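Simulation: Policy greift neben den Schüsselrand, woran liegt das?

Rahel Tanner
Hallo zusammen, ich trainiere für meine Masterarbeit eine Policy per Imitation Learning in einer simulierten Küche. Aufgabe: Schüssel am Spülbecken greifen und anheben. Ich hab 200 Demos teleoperiert aufgenommen, und im Training sieht die Loss-Kurve super aus. Bei der Auswertung klappen aber nur 4 von 36 Durchläufen. Der Arm fährt brav zur Schüssel, macht den Greifer auf und schließt ihn dann irgendwo neben dem Rand. Startpositionen der Schüssel sind zufällig, Kamera ist fest.

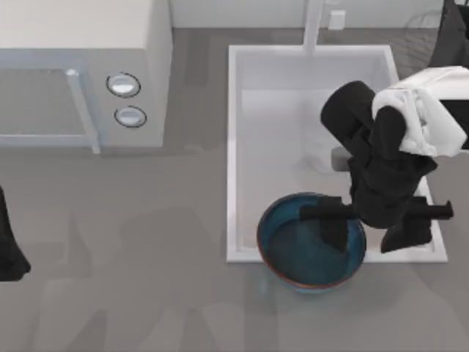
Mein Verdacht ist die Tiefe, also dass das Netz aus einer einzigen Ansicht die Höhe der Finger nicht sauber rausbekommt. Die helle Wanne vom Becken ist fast weiß, da gibt es kaum Struktur, an der man sich orientieren könnte, und die großen Schatten auf der Arbeitsplatte helfen vermutlich auch nicht. Hat jemand so was schon mal mit einer zweiten Kamera am Handgelenk gelöst? Oder lieber erst mehr Demos?

Vinzenz Imhof
Mehr Demos würde ich erst mal lassen. Hatte in Hollenstein fast dasselbe mit einem Teller, und bei mir war es das Action Chunking: Die Policy hat 33 Schritte am Stück blind abgespielt, und bis sie wieder hingeschaut hat, war der Greifer längst vorbei. Stell den Horizont bei der Ausführung mal deutlich runter (nur bei der Ausführung, neu trainieren musst du dafür nicht!) und lass dieselben Startpositionen nochmal laufen. Wenn es dann besser wird, weißt du schon viel. Handgelenkkamera lohnt sich trotzdem, die hat bei mir gerade auf den letzten Zentimetern echt was gebracht. Allerdings musst du die Demos dafür neu rendern, hoffentlich hast du die Simulatorzustände mitgespeichert?

Oratile Radebe
nimm halt eine andere schüssel mit dickerem rand, dann gehts

Declan Dunne
Das mit der Schüssel löst ja das Problem nicht, das will sie doch gerade untersuchen. Ich würde noch prüfen, ob die Gelenkwinkel bei Training und Auswertung gleich normiert sind. Hab damit mal eine ganze Novemberwoche verloren, die Symptome waren genau so: grob richtig, am Ende knapp daneben.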